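Home | Posts | Replies | Media | Log in

Abdelkrim Tawfik
Thread: notes on collecting demonstrations with hand-held grippers

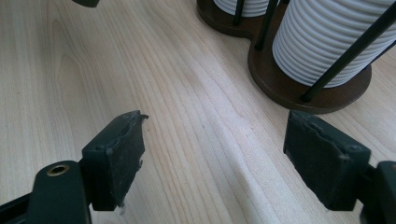
1/ Pad wear is a data problem before it is a hardware problem. We record grasping examples with a hand-held gripper, then train a policy on them, and the fingers appear in every wrist view. The model learns what they look like along with everything else. The rubber pads on this one are frayed along the inner tips and scuffed gray, and a policy trained only on clean pads has never had that shape in its input.

2/ Our current set is 400 demonstrations on tabletop objects. Arsalan Bangash went through them and tagged pad condition by eye: good, worn, torn. 61 came back as torn. We had been logging lighting, object and operator for every episode. Pad condition had no field.

3/ First check was whether torn-pad episodes fail more at collection time. They don't, much. A human operator feels a slip through the handle and squeezes harder or shifts the grip. That correction goes into the recorded finger width, so the policy sees a tighter close on the same object with no visible cause except a ragged edge.

4/ Second check: train with and without the 61, evaluate on the arm with new pads. Leaving them out gave cleaner closes on thin-walled objects. On boxes and blocks I could not separate the two runs.

5/ Then the reverse - same two policies, old pads on the arm. The one that had seen torn pads did better. So I am not deleting those episodes. They get a tag and a sampling weight.

6/ The new field is called pad_state. Filled in at the start of each session, and again after any pad swap. Gilang Purba wanted a continuous score from image texture. We tried it and it tracked table glare more than rubber. Three labels by eye is fine for now.

7/ On swap interval. We now change pads every six sessions, both fingers together. Changing one side gives you a mismatch in friction, and the object rotates on close. If you have odd yaw drift in your grasps, look at this before you touch the calibration.

8/ Recalibrate the closed width after every swap. A new pad is thicker at the tip than one that has lost material, so "fully closed" moves. We missed this in July and had to correct eight sessions afterward by fitting an offset per session. It worked, but I would prefer not to do it again.

9/ Approach segments matter too. I keep the part of each episode where the gripper is open and moving with nothing between the pads. People trim these to save storage. The policy then starts every rollout from a state it has barely seen.

10/ Still open: whether random masking of the finger region does the same job as the tags. Faizal Sinaga has a run going on the Costello machine. Will add the result to this thread when it finishes.

14 replies | 37 reposts | 212 likes

Replies

Amirul Lumbantobing: Do you weight torn episodes down by a fixed factor or tune it?

Abdelkrim Tawfik: Fixed, 0.5. Not tuned.

gripnotes: the one-sided pad swap explains a whole month of my yaw errors, thank you

Gilang Purba: For the record the texture score works on a matte table.

Show more replies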